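Sondine parts set – gallery

November 30, 2023

The page covers the Sondine peg-and-socket set as laid out at Bemarby. It is kept for people who have to put the set back in order, and the notes are limited to placement, color and labeling. Dimensions are on drawing 2389. Where the drawing and these notes disagree, follow the drawing.

**Coordinates and floor**

All positions are given from the front left corner of the work floor. X runs to the right, Y runs to the back. The drawing uses a grid with 100 mm spacing, and the last line used in X is at 400. The grid is not printed on the floor. Use the paper template in the Bemarby cabinet, then take it out before any parts are left standing.

The floor is wiped with a dry cloth. Spray cleaner left a film that took several passes to remove, so the bottle has been moved to the other room.

**Colors**

Each color stands for a group on the parts list. The names on the list are plain ones (red, green, purple, brown, black) and should be used as written. An older list from Michalík used letter codes, and some of the bags still carry them. When a bag is opened, replace the label with the color name and the drawing number.

Greens are the hardest to match. Replacement blocks from a later batch looked close under daylight and clearly different under the work lamps. Check color under the lamps only.

**Pegs**

Pegs are stored lying down in the long tray. A peg that has been dropped goes in the tray marked Nendach, even if no mark is visible, and is measured before it goes back with the others. Ends are checked by touch for burrs. Do not file a burr by hand – the end changes shape faster than expected and the peg then has to be scrapped.

**Socket piece**

The socket piece has its hole in the top face. Dust collects in it, and a soft brush is enough. Do not use compressed air with the piece in position, as the dust ends up on the floor around the fixture and has to be wiped again.

Fit is checked with the gauge pin from the drawer, never with a peg from the set. The pin should go in under its own weight. If it needs pushing, note it on the sheet and leave the socket piece out.

**Revision 2**

Revision 2 of the layout replaced the first one after the parts were found to be too close together for comfortable cleaning. The parts themselves did not change. Only the positions on the drawing did, along with the wording of two notes in the margin. Copies of the first layout should be thrown away. One was still taped inside the cabinet door last month.

The next check of the set is planned for December. Bags with missing labels will be sorted then, and the parts list will be reissued if anything has been swapped.

**Layout on the work floor**

Placement order is the item that causes most of the errors in this layout. The larger pieces go down first and the peg goes in last, with the template already removed. The purple box sits flat on the floor and serves as the raised platform. On top of it, toward the back edge, the two green blocks stand upright with a narrow gap between them, and the tall brown bar rises from that gap. The squat brown piece with the round hole goes in front of the green blocks, centered between them. The black L-shaped fixture stays down on the floor in front of the box, upright panel to the rear, and holds the red peg. Check that the peg reaches past the top of the panel.
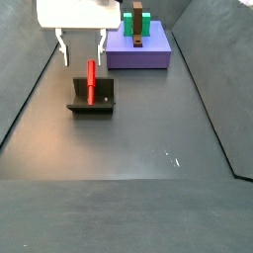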